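Dressing a small side table

Posted 18 Feb 2015 in Skakley Home Notes

A small table only needs a few things on it. Start by taking everything off and wiping the top. If you use a cloth, pull it straight before anything goes back. A low table looks crowded fast, so choose one small lamp or similar upright piece and one flower.

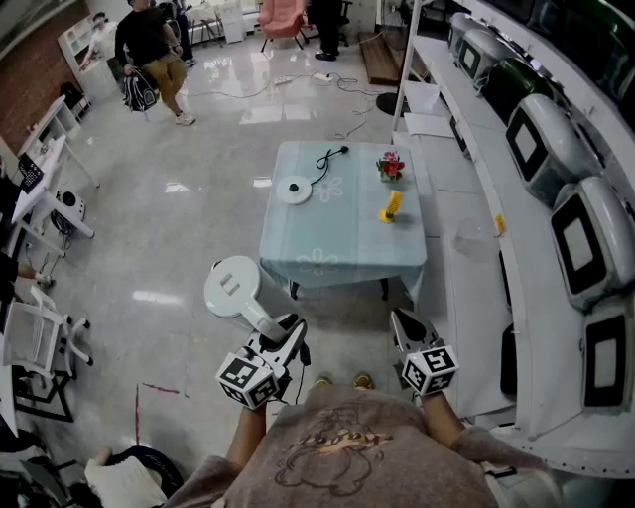
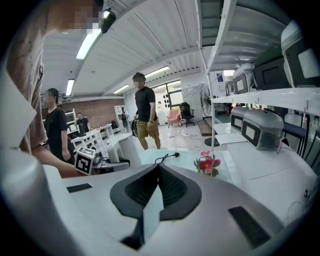 Artificial flowers do well on a low table, and they need no water. Keep the pot small. Lay any cord toward the back and let it drop on the side nearest the outlet.

One reader, Bodnár, wrote in to say that the flower should go down first and the lamp last, as a tall piece is easy to knock over while you reach past it. On a table with a cloth, Bodnár also puts a square of felt under the pot to stop it sliding.

Felt squares come in packs of 30 and can be cut down with scissors. Press each one on for a minute, then set the pot back and check that it sits level.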